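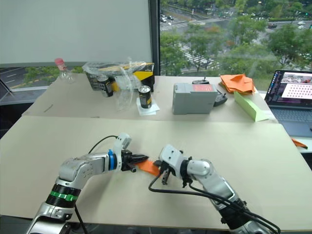 The orange piece held from both sides, just over the table.

How to fold a tall point from a square piece

I have folded table decorations for our hall dinners in Nesgate since many years, and the tall point is the one I teach first. It needs no glue, no pins and no iron. You can make it from paper or from cloth, and the folds are the same for both. Please read the whole page one time before you start, it is short.

What you need

One square piece for each place at the table. Paper from the pad works well, also thin paper napkins when they are fully opened. For cloth I like the cotton squares from Ullen, which have enough starch in them. If your cloth is very soft, put some spray starch on it the evening before and let it dry flat.

A table which is hard and smooth. A tablecloth under the work moves together with the folds and makes them crooked.

Make one practice piece in any color you do not need. I take orange, I can see every crease in it even in bad light.

Step 1. Check that it is square

Many pieces sold as square are a little longer on one side. Bring one corner over to the opposite corner and look if the edges meet. If a strip is left over, cut it from paper with a ruler. With cloth you can turn the strip under and press it with your fingernail. Do not skip this, because every later fold will show the mistake bigger.

Step 2. Lay it down and settle it

Put the piece in front of you with the nicer side down. It does not matter if it lies straight to the table edge. I often leave it a little diagonal, which is more comfortable for the wrists. Important is that there is free room on the left and on the right, so that both sides can be reached at the same time. Push the cups and boxes to the back or to another table.

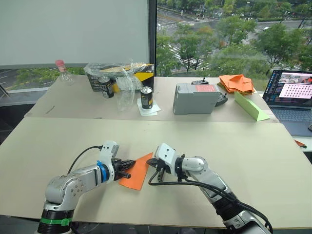

Step 3. Make the center crease

Take the left edge and the right edge and bring them together, one exactly on the other. Hold the edges with one hand. With the other hand, press the fold from the middle to the top, and after this from the middle to the bottom. If you press from one end to the other, the paper walks away and the crease comes out slanted.

Open the piece again. You should see one clear line from top to bottom. All the next folds go to this line, so if it is weak, press it again now.

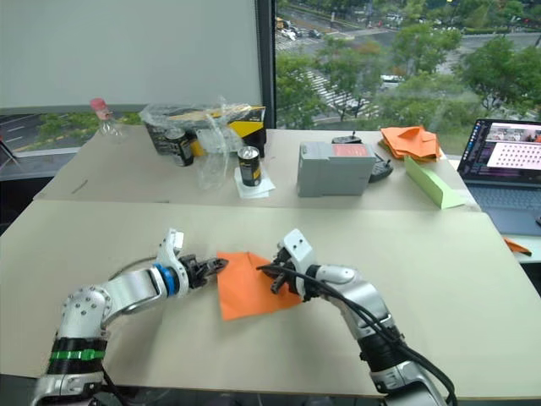
Both sides of the orange sheet are held, and it lifts a little between them.

Step 4. Fold in the two upper corners

Bring the left upper corner down to the center line. Do the same with the right upper corner. The two short edges now lie beside each other along the line, and the top has become a point with an angle of 90 degrees. Leave a gap as thin as a thread between the two edges. When they touch or overlap, the point becomes thick and does not close nicely later.

Step 5. Make the point narrow

Take the slanted edge on the left side and bring it to the center line also. Repeat on the right. Now the shape is tall, and the lower part is wider than the top. Press everything with the flat hand for 5 seconds. Cloth needs longer, and I put a heavy book on it while I start the next one.

Step 6. Turn it and give it a back

Turn the piece over so that the loose edges are under. Pinch lightly along the center line from the point downward, until the line stands up like the ridge of a roof. The left panel and the right panel will take the light differently, and this makes the shape look sharp also from far away. You can leave the point lying on the plate, or open the lower part a bit and try to stand it up. Stiff paper stands better.

If the lower edge is frayed

With cloth which was cut and not hemmed, small threads come out at the bottom. Do not pull them. Cut them short when the folding is finished, or choose the hemmed edge for the bottom at the start. Zsófia Hegyi showed me to turn a narrow strip of the lower edge inside before step 5, and I do it for the formal tables.
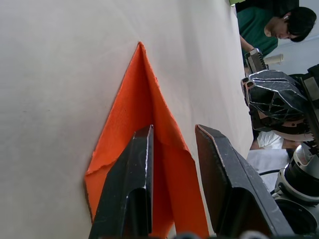
Dilruba Biswas: I tried it with old pillowcase cotton and the point kept falling to one side. After I pressed the center crease a second time it was much better. Can I fold them the day before?

Yes, you can. Put them flat in a box, not more than 6 on top of each other, and make the ridge from step 6 only when you set the table.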